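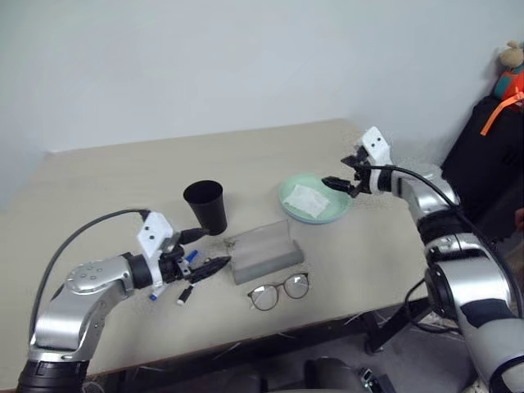
Marker held in a gripper, with a cup and clear plastic block on a beige tabletop.

Buyers of technical-grade pesticide should stop treating the assay as the product

A certificate of analysis for a technical concentrate usually opens with one number, the content of active ingredient by weight. Most purchase contracts I have read in the crop protection trade turn on that number. If the drum meets the minimum, the buyer pays. If it falls short, there is a price adjustment or a rejection. Everything under the first line of the certificate gets much less attention, and in my view this is where most of the avoidable cost in formulation comes from.

The assay tells the buyer how much of the drum is useful. It says little about the rest. Two lots of the same active at the same purity can carry different residual solvents, different unreacted intermediates and different amounts of free acid. The label rate will come out the same for both. The behavior in an emulsifiable concentrate may not.

Take a case from Noltow, a mid-size formulator that buys all of its technical material from outside. In November the plant made 16 batches of one insecticide concentrate from two sources. Every incoming lot passed on assay. After accelerated storage, 4 of the batches showed crystals at the bottom of the bottle, and all of those came from the same source. The cause was an isomer ratio at one end of the permitted range, combined with a solvent blend that had been adjusted for the other supplier. Neither supplier had broken the contract. The contract did not mention isomer ratio except by reference to a general standard, and the general standard was wide enough for both.

Noltow reworked the material, 320 drums in total with the stock already filled. The rework was charged to the plant as a formulation loss. I think that entry was wrong. It was a purchasing loss that appeared in the plant's accounts.

Saskia Lockyer, who ran incoming quality there at the time, had asked for a tighter isomer window the year before. The request was turned down on price. The supplier's quote for the narrower range was 3 percent higher, and the purchasing team compared it with the standard quote on a cost per kilogram of active. On that basis the standard grade wins every time. The comparison leaves out solvent changes, extra storage testing, rework, and the cost of holding finished goods while someone decides what to do with them.

The usual objection is that a tighter specification shrinks the supply base. Hamidreza Golestani, a trader who has placed technical material for both Wevow and Ansari, has made this point to me more than once, and he is right as far as it goes. There are few producers of most older actives, and a buyer who adds six requirements to the sheet may find that only one plant will sign it. That buyer then has a better specification and a worse negotiating position. In a short season it may have no material at all.

But the answer to that is to choose the requirements with care. A formulator does not need limits on every impurity a chromatograph can find. It needs limits on those that affect its own recipes, and it can only know which ones those are by testing the recipes against the extremes. Few do this. The normal practice is to develop a formulation with one good sample, register it, and then buy from whoever is cheapest for the next several years.

Wevow took a different approach with its public health range. It kept the broad specification for supplier approval and added a short list of reporting items: isomer ratio, acidity, water and two named impurities. The items carry no reject limit. The supplier must state the values before shipment, and Wevow assigns each lot to the recipe it suits. Sources were not lost over it. Some producers already had the data and had never been asked for it.

There is a fair question of who should pay for the analysis. Zastlow, which sells toll formulation, argues that the toll customer should, as owner of the material. I would put it on the seller of the technical grade, with the price stated openly on the invoice. The producer has the instrument running and the reference standards on the shelf. A formulator repeating the same work on every lot spends more and learns the result after the drums are in its warehouse.

Regulators will not settle this for the industry. Registration limits exist to control hazard, and a lot can be fully acceptable on those terms and still crystallize in a cold store. Purchase contracts are the right place for the missing lines, and the time to write them is before the next annual tender, while the storage data from the last season is still on someone's desk.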